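I should start by saying I went into Zurkholm wanting to dislike it. Three people had told me it was the best slow thriller of the year, and when three people use the same phrase I assume they all read it in the same place.

The setup is decent. A retired harbor pilot named Lehtinen comes back to the island town of Onau to sell his late brother's house, and finds that the buyer already seems to know every room in it. For the first 21 minutes there is almost no dialogue, just doors, stairs and a ferry horn. I liked that part. I even put my phone down.

Then the film decides it's clever. Lehtinen finds a box of tapes, as men in these movies always do, and from there we get flashbacks inside flashbacks, each one a slightly different color so we don't get lost. I got lost anyway. At one point I was sure I was watching the brother as a young man, and it was the buyer's father. Maybe that's meant to be haunting. To me it looked like a casting problem.

People keep praising the ending. I've now seen it twice, and I still don't buy it. We're asked to believe that a man who checks the tide table before breakfast would walk onto that causeway without looking up once. The music swells, the water comes in, and half the reviews call it inevitable. Inevitable for whom? He had 17 other ways off that island, and the script spends most of its middle hour showing them to us.

What does work is the sound. The house creaks differently in every scene, and the kitchen radio is always a little off the station. If Stulden (same director, much smaller budget) did one thing better, it was trusting that kind of detail to carry the fear — no tapes, no color coding, just a woman listening at a wall. I'd send anyone curious to that one first.

Gaetano Benedetti, whose taste I usually trust, wrote to tell me I missed the point and that the confusion is the story. Could be. I've noticed that confusion gets called the story mostly when the photography is good, and the photography here is very good. Put the same script in a parking garage and I doubt we'd be having this conversation.

I may give it a third try in December, with subtitles on this time, mainly to find out what the buyer mutters on the ferry.

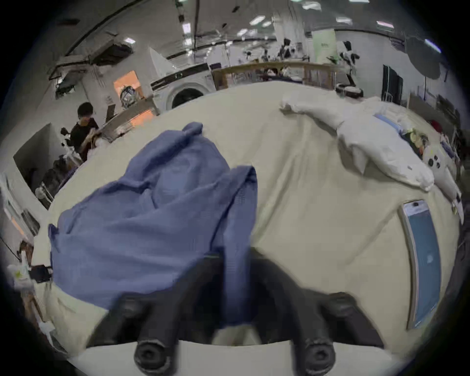
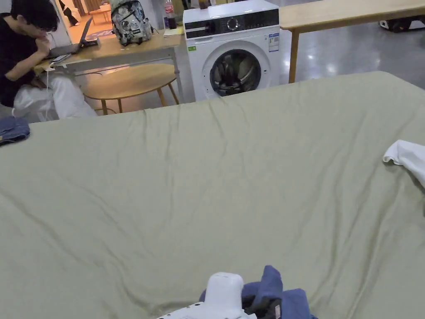
Posted by Nhung Bùi
30 Nov 2024
Filed under: Movies, Thrillers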